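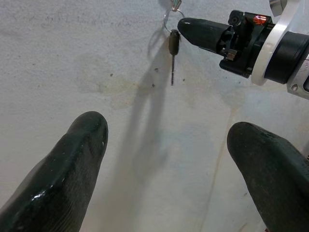

Thursday, two-arm practice: key and box

Project: Bimville (student robotics club, fall term, October)
Present: Zachary, Torquil, me. Rosângela from 4:30 on.

Started with the key again. It hangs from its clip on the split ring and the second arm comes in from the right with the black fingertip toward the ring. The first arm waits underneath with both fingers open. Same start pose as last week, saved under the same name.

Ran 9 tries. 8 got to the ring without touching the key first. The other one bumped the head of the key and set it swinging, and we stopped the arm by hand. Zachary thinks the approach is a little too low. I think the approach is fine and the speed is wrong in the last bit. We did not settle it. Next time run it at half speed with the approach left alone, then raise the approach with the speed left alone. One change at a time, please. We lost most of a session last month by changing both.

The shadow is a problem for the detector. From the wrist view the key and ring throw a long soft shadow down and to the left, and the detector puts its box around the shadow as well as the key. There is also a yellowish stain on the surface that the shadow falls across in places, which does not help. Torquil wants to crop the bottom half of the view before detection. Worth trying. It is one line in the config.

Saved 1121 frames from the key runs. Torquil has them on the club drive in the folder zovitz_key. Do not rename the folder, the training script has the path typed in.

Moved on to the box by the fan. The box goes on the floor at the foot of the fan, green side facing out, label up. The arms come in low, one on each side. The task is to pick it up without hitting the fan base. 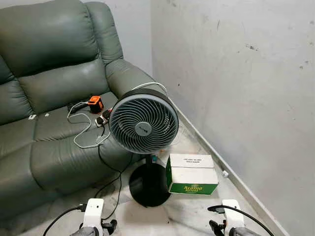

Zulema Godoy
Arm control and notes, Bimville student team

Box notes. The base of the fan is wide and the box sits right up against it or over it depending on who set it down. We need a tape mark on the tiles. Rosângela will bring tape. Until then any two runs are not really the same run, and I am not going to put a success rate in the table for today.

The left arm stays too close to the sofa. Torquil moved its rest pose to the right, but then the wrist cable gets pulled tight when the arm turns. Put it back. Longer cable is on the list, along with new finger pads.

The power cord from the fan runs across the floor on the left side. The planner (Fodex, version on the club laptop) does not know about it. I added a flat keep-out zone over that part of the floor. Planning is slower with the zone in, but it still finds a path for the right arm. For the left arm it gave up 2 times and I had to restart it. Log saved as fodex_left.
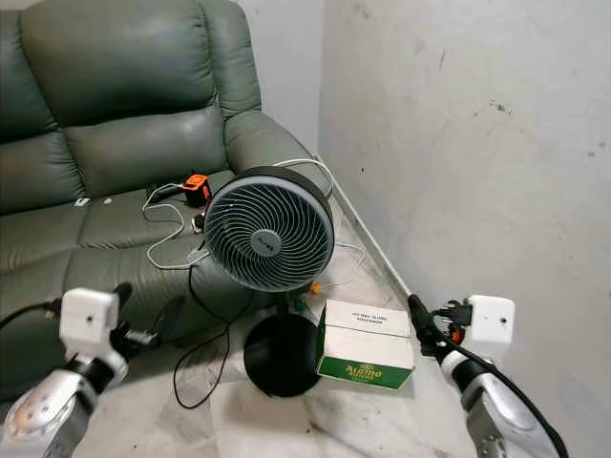
Zachary asked if we could lift with the right arm alone and skip the left. For this box, maybe. The rules for the spring event say both arms have to be in contact for the lift, so I would rather fix the left side now. Gráinne has the rules sheet if anyone wants to check the wording. I read it as contact during the whole lift. Torquil reads it as contact at the start.

Gripper force: left it at the default. The cardboard is thin and I don't want to crush it. Save a spare box if you have one at home, same size or near it.

To do before next session:
Tape mark for the box (Rosângela)
Crop test on the key frames (Torquil)
Half-speed key runs, then approach height (Zachary, me)
Ask Gráinne about the contact rule
Order cable and finger pads

Shut down at 6:15. Arms parked, laptop left charging.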